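Echeverri Two-Arm Home Platform, with the Zireddale kitchen package
Stock status: to order
Supplied by Flenetti, Clarnelville

Can a machine do the kitchen yet? We get asked this more than anything else, and our answer is a cheerful "some of it, and more than last year!" The Echeverri is the two-armed platform we'd point you to if you want to find out for yourself. The Zireddale package is the simulated kitchen that goes with it, so you can try a chore as often as you like before a real cupboard door is at risk.

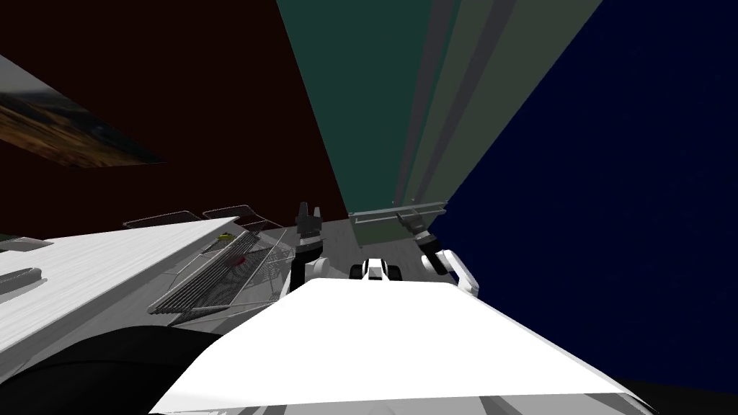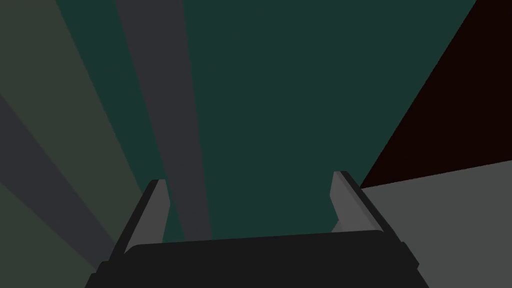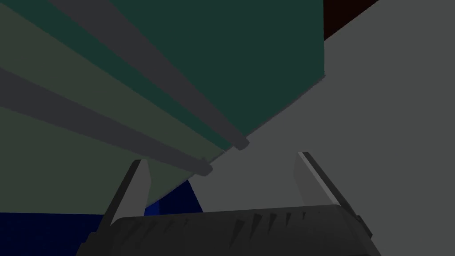
Zireddale kitchen, simulated. First picture: both arms, with the worktop and wire basket on the left. Second and third: single gripper views, jaws open.

What it's good at

Doors and drawers with a bar handle are where this platform shines. A long straight rail gives the fingers plenty to close on, and if the arm comes in a little high or a little low it can usually still get a grip. Small, firm things sitting apart from each other in a rack or basket are also well within reach (fruit, egg cups, toy bricks, that sort of thing).

What it still finds hard

Anything floppy. Tea towels are a misery, and so are bin bags. Glassware is possible but slow, and we wouldn't hand it your favourites. Knobs are harder than bars. Low cupboards ask a lot too, as the body has to get close and the arms end up working in a tight space near the floor.

Ya-wen Chuang, who looks after the software side here, ran the basket-clearing chore 3000 times in simulation and then 15 times on the real platform in our Clarnelville workshop. The real arms were slower and fussier about how the basket was sitting, but watching them work through it was a proper treat.

In the package

Zireddale kitchen, with cabinets, worktop and wall colours you can change
21 ready-made chores, from opening a door to sorting a basket
Body view and gripper views, left and right
Scripts for moving a chore across to the real arms
Printed setup guide

Before you order

The platform needs a level floor and a clear turning space. Measure your gangways first, especially if you have an island unit. Setup takes around 15 minutes once the base is in place, longer the first time. Wálter Pacheco is the one to ask about floors, door widths and awkward handles. Send him a sketch with measurements and he'll tell you plainly if it won't fit.

The chore list gets its next additions in July, drawers with soft-close runners among them.

Page updated January 23, 2020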